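Drillero Assembly Training Program
Minutes of the Demonstration Working Group
Held 3rd June, Meng Building, Second Floor Meeting Room

Chair: Abdelghani Soliman
Represented: Drillero (cell operations), Merkeck (controls), Rakeck (harness supply)
Apologies: Rakeck quality office

1. Minutes of the previous meeting

The minutes of the May meeting were approved with one correction. Under item 4, "recorded episodes" should read "accepted episodes." The action on spare finger pads was closed. The action on the operator handbook was carried forward.

2. Progress on demonstrations

The Chair reported that 300 demonstrations of the board and harness tasks had been accepted against a target of 400. Operators have used remote control for the greater part of the recordings. Hand guiding, in which the operator holds the arm and moves it through the task, has been kept for the final approach to the connectors.

Merkeck stated that the hand-guided recordings were smoother close to the board but often began from the same starting pose. The group agreed that the starting pose should be varied at the beginning of each block of 30 demonstrations, and that the operator should enter the pose in the session log.

3. Board handling

The group reviewed the approach to the red circuit board from the wrist camera view. Discussion centered on the upright parts, namely the tall capacitors, the spade terminals and the stacked connector housings, and on the clearance the fingers need when passing between them.
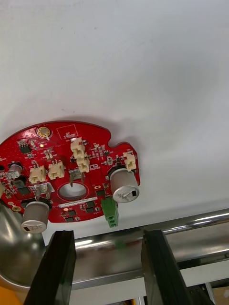

Merkeck proposed a lower speed limit on the remote controller within the last part of the approach. Drillero had no objection in principle but asked that the limit be switched on by the operator with the foot pedal. An automatic limit had been tried in May and two operators had found that it came on too early, which led them to push harder on the hand controller — the resulting recordings were rejected.

It was agreed that:
The pedal limit will be fitted to both operator stations.
Recordings made with and without the limit will be stored under separate labels.
No demonstration will be accepted in which the operator stops to change grip on the hand controller during the approach.

The Chair asked that contact with the capacitors be logged as a fault in every case, including light contact. Merkeck will add the fault code to the session software.

4. Harness handling

Drillero presented a note on harness pickup. Operators reported difficulty in judging depth on a glossy surface from the wrist view alone, and glare was named in the note as a likely cause. A matte covering was discussed. Rakeck asked that the color be kept if the covering is changed, so that earlier recordings remain comparable. The matter was left open pending a short trial.

The group then considered where the robot should be shown to take hold of the harness. Three practices are in use among the operators: gripping at the white label band, gripping the wires behind a crimp terminal, and gripping the white connector. The Chair observed that mixed practice would make the recordings harder to learn from. After discussion, the label band was adopted as the standard first grip. Terminals may be gripped only as a second step, once the branch has been drawn clear of the other wires.

Rakeck noted that the twisted green-and-yellow pairs tend to follow the red and black wires when lifted. Operators should raise the bundle slowly and pause before moving sideways. The pause is to be kept in the recording and should not be trimmed.

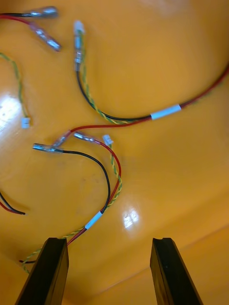

5. Operator training

Two new operators will begin at the Meng station this month. Each will complete 30 practice demonstrations by remote control before any recording is submitted. Hand guiding will follow once the Chair has signed the practice sheet. Drillero asked whether practice sessions could be reviewed remotely. Merkeck will confirm.

6. Actions

Merkeck: fit pedal limit, add fault code, confirm remote review.
Drillero: matte covering trial, operator handbook, revised pose log.
Rakeck: supply spare harnesses with label bands attached.
Chair: circulate the standard grip instruction to all operators.

7. Other business

None.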